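The Chore Gap Is in the Last Two Inches
Opinion
9 Feb 2024

Most claims about household robots are made at the wrong level. A vendor says a machine "can tidy a kitchen." A skeptic says it cannot fold a shirt. Both statements describe tasks, and tasks are bundles of smaller operations with very different failure rates. Until we report the operations separately, the argument about whether machines can do chores will keep going in circles.

My own position is that they can do some chores now, under supervision, on a fixed surface, with objects of known size. They cannot do a household's worth. The limit is no longer seeing the object or closing the fingers on it. The limit is what happens between holding a thing and having put it away.

I spent part of last August reading trial logs from Flardale, a small integrator that sets up two-finger arms for light assembly and, more recently, for sorting jobs borrowed from the home: tools into bins, cutlery into drawers, toys off counters. The logs covered 792 attempts at pick-and-place with mixed hand tools and small household objects. The grasp stage was good. In the final block of 200 attempts, the arm closed on the right object and lifted it 78 percent of the time without any operator input. Five years ago I would have called that number optimistic for objects nobody had modeled in advance.

Placement was weaker. Only 50 of those 200 attempts ended with the object inside the target container, at rest, with nothing else disturbed. The rest were dropped on a rim, released too high, laid across the opening, or stopped by the operator.

A screwdriver is a useful test piece for this reason. It is long, its weight is mostly in the handle, and it rotates in the grip if the fingers close away from the center of mass. Held upright over a shallow bin it presents a narrow shaft pointing down, and the controller has to decide how far to lower it, whether to tilt it first, and when to let go. A person does all of that without looking closely. The arm has to be told, or has to have learned it from many demonstrations.
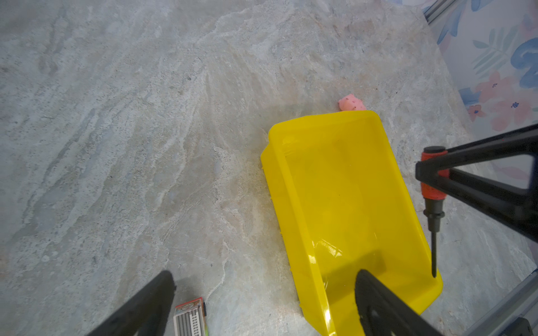 Is a machine that gets the tool over the bin most of the way to doing the chore?
It is partway there, and the remaining part takes the larger share of the engineering. Release height, final orientation and contact with the container wall all have to be handled before the object can be called put away.

The usual reply is that placement will improve as grasping did, with more data. I think this is half right. Grasping improved because success is easy to label. The object comes up or it does not, and finger position gives the answer for free. Placement has no such cheap signal. A screwdriver leaning on the edge of a tray may count as a success in a workshop and a failure in a kitchen with a toddler. Someone has to define the end state, and the definition changes with the room.

Shop floors get around this by changing the room. Tarkier, which builds kitting cells, uses molded inserts so that each tool has one slot and one legal orientation. The tolerance is designed into the tray, and the robot needs much less judgment. That is a sound approach and I expect it to account for most of the useful deployments over the next several years. It does not carry over to the home. Few people will buy a molded insert for the junk drawer, and the contents of the drawer change every week.

Two other approaches deserve attention. Yagi mounts a small camera close to the fingers so the controller sees the contact area during release. This helps with alignment, though the held object and the fingers hide part of the view at the moment it matters most. Jonine puts force sensing in the wrist and lowers the object until it touches something – a cruder method, but it works on containers of unknown depth. In the demonstrations I have read, the second method is slower per cycle and drops fewer things. I would take that trade in a house, where cycle time hardly matters. An arm that needs a full minute to put one tool away is acceptable at two in the morning.

What I would not accept is the current reporting practice. Demonstration videos are edited to the successful release. Published success rates often stop at the lift. A buyer comparing two systems has no way to know whether "success" means held, moved, released or stored.

I would ask for four figures from anyone selling a chore robot: lift rate, transport rate, placement rate, and the share of attempts in which something other than the target was moved. The last of these is almost never published. On a cluttered counter it decides whether the machine saves work or makes it, and it should be measured with the clutter left where it was.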